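Pichler Clocks community help: blank display on white desk clock, with a return pending
By Domenica Ortner
May 24, 2024
14 comments | 6 shares

Hi all, I'm opening this as one long ticket and I'll keep adding to it as I try things, so forgive the rambling. I have the white Dirnier desk clock, the one with rounded corners and the big display, and the display is blank. No digits at all. I had it down as a dead clock and was getting ready to box it up and send it back, but the return form asks you to "complete basic troubleshooting first," so okay, I'm completing it!

Clock and wrapped parcel on the table, with the box open at the back:

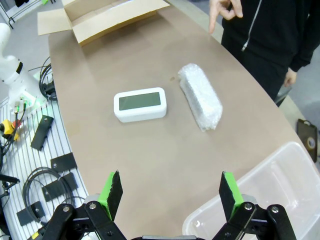
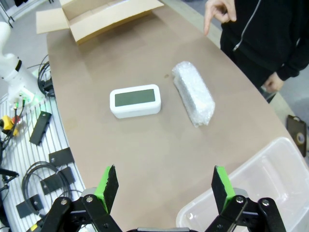 So, some history. I bought this clock in April along with a second thing from the same shop, a glass Funusside thermometer, the long skinny kind you hang by a window. The thermometer is also going back (wrong scale, my own fault, I ordered Celsius only and I can't think in Celsius before coffee). My plan was to put both in one carton, one label, one trip. The thermometer got its bubble wrap first. The clock was supposed to be next, and that's when I noticed I couldn't say whether it was broken or just out of power. If you send back a working clock as "defective" the shop charges a restocking fee of 8 dollars, and I'm stubborn about 8 dollars.

What I know about the clock:
- Dirnier desk model, battery powered, two AAA
- Worked fine for the first few weeks
- Never dropped, never near water
- Display went faint first, then blank a couple of days later

That last one should have been my clue, I know, I know. But I had already put new batteries in when it went faint and it made no difference, so I crossed batteries off the list. Remember that for later.

Try 1: reset button
There's a pinhole on the back marked RESET. I used a straightened paper clip and held it for a slow count of five. Nothing. Did it again with the batteries out, then put them back. Still nothing. The manual says you should hear a beep after a reset and I heard no beep, which I took as a bad sign.

Try 2: leave it alone
Somebody on an older thread here said to take the batteries out and leave the thing overnight so whatever charge is left drains away. I left it on top of the fridge. In the morning I put the same batteries back in and got the same blank screen. I will say it was a very restful step.

Try 3: angle and light
This one sounds silly but these gray-green displays can look empty if you catch them from the wrong side, so I stood it up, tipped it back, took it to the window and then into the hall closet with a flashlight. Blank from every direction. My sister walked past during the closet part and just kept walking.

Try 4: the contacts
Okay, here's where it gets better. I pulled the battery door off completely and looked at the little springs with my reading glasses on. One of them had a dull film on it, a bit chalky. I didn't see any leak on the batteries themselves, but the film was there. I wiped both springs with a cotton swab and a drop of white vinegar, then with a clean dry swab, then left the door off for an hour. While I was in there I bent the flatter spring out a tiny bit with a toothpick. It had been sitting lower than its neighbor and I doubt it was pressing on the battery very hard.

Put the batteries back. For maybe a second I got digits! All eights, the way it does at startup, very pale. Then gone again.

So now I was excited and also annoyed, because a clock that shows you something for one second is much harder to give up on than a clock that shows you nothing.

Try 5: different batteries
I had been using "new" batteries out of the kitchen drawer. They're Duvodow ones from a big value pack and I honestly couldn't tell you when I bought it. I dug out my little battery tester (should have been step one, please don't write in) and both of them were in the red. Both! I went through the rest of the drawer and most of them were weak too. I'd been swapping tired batteries for other tired batteries and calling it a test.

Walked to the corner store, bought a fresh pair, put them in. Beep. All eights, then 12:00 flashing, nice and dark and easy to read.

Try 6: making sure
I didn't trust it, so I set the time and left it on the kitchen counter where I'd see it all day. It kept time through lunch and dinner and was still going the next morning. I pressed every button. The alarm works, and it's every bit as unpleasant as it was in April. I turned it upside down and gave it a gentle shake to see if that spring would lose its grip, and the digits stayed put.

Where things stand
The clock isn't going back. The thermometer still is, so the carton gets one item, and I need to stuff the gap with something. If anybody has shipped a long thin glass thing in a box that's too roomy for it, tell me what you used. I have plenty of bubble wrap left on the roll and a pile of newspaper. I'd like to avoid buying a second box if I can.

Things I still want to ask support:

1. Is the film on the spring something I should worry about? I cleaned it and it looks bright now, but I don't know if it'll come back.

2. The display fades if I look at it from below. It's readable straight on. Was it always like that? I keep it on a low shelf normally and looked down at it, so I may never have noticed.

3. My return form has both items on it. Can someone take the clock line off, or do I cancel the whole thing and start again? The form won't let me edit it from my end. It just spins.

Update, same day
Pichler support wrote back quicker than I expected. On 1, they said wipe it again if it dulls and take the batteries out if the clock is going to sit unused. On 2, normal for this display, and they suggested tilting it toward you a little, so I've got a folded coaster under the front edge now and it does help. On 3, they removed the clock and sent me a new label for the thermometer only. The new label is smaller than the old one and I'd already stuck the old one on the carton, so I'll be peeling tape tonight.

Second update
Peeling took off a strip of the cardboard. The label went over the bald patch fine. I wrapped newspaper around the bubble wrap and packed the corners tight, and when I tip the box I can't hear anything slide. Leaving the ticket open until the shop tells me the thermometer got there in one piece.

Status: clock solved, return pending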